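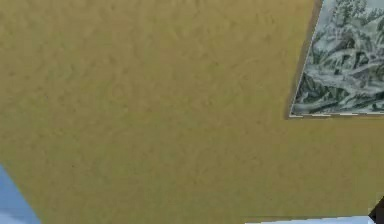 Let people say no to an update

August
By a staff writer

We use cookies to remember your settings. Manage preferences | Accept

My work laptop restarted itself on Friday at 9 in the morning, in the middle of a form I had been filling out for the better part of an hour. The form was gone when it came back. The update had changed the colour of the notification icon and moved the printer settings to a different menu.

I have used computers long enough to know why updates exist. Security holes get found and have to be closed, and a machine left unpatched is a risk to everyone on the same network. I don't object to any of that. My complaint is with the way security fixes and everything else now come in one bundle, on a schedule the owner of the computer has very little say in.

Take Tillness, the desktop system our office moved to when the old one went out of support. Its last update was a download of 689 megabytes. I read the release notes, and the security portion came to 2 fixes. The rest was a new weather panel, a redesigned file manager and a search box that looks on the web before it looks on your own drive. You can't take the fixes and leave the weather panel. You can put the whole thing off for 20 days, and then it installs whether you are ready or not.

People who write software tend to answer that most users would never update if they were given the choice. There is something to this. My parents' computer went nearly two years without a restart. But the reason they stopped updating is that an update once broke their scanner, and they learned the lesson anyone would learn. If updates were small and left things where they were, fewer people would be afraid of them.

It can be done. Narkstead, which I run at home, keeps its security fixes in a separate channel. They go in quietly, usually without a restart, and the feature releases wait until I ask for them. I have skipped several. Nothing bad has come of it, and my menus are where I left them.

The usual objection is cost. Supporting old features alongside new ones takes staff and testing, and a small company may not be able to afford it for long. Fair enough - then say how long, and put the date on the box. I would pay a bit more for a system that promised to leave my desktop alone for a set number of years, and I doubt I am the only one.

In the meantime, a restart should never happen while there is unsaved work on the screen. The computer knows the form is open. It can wait until I close it.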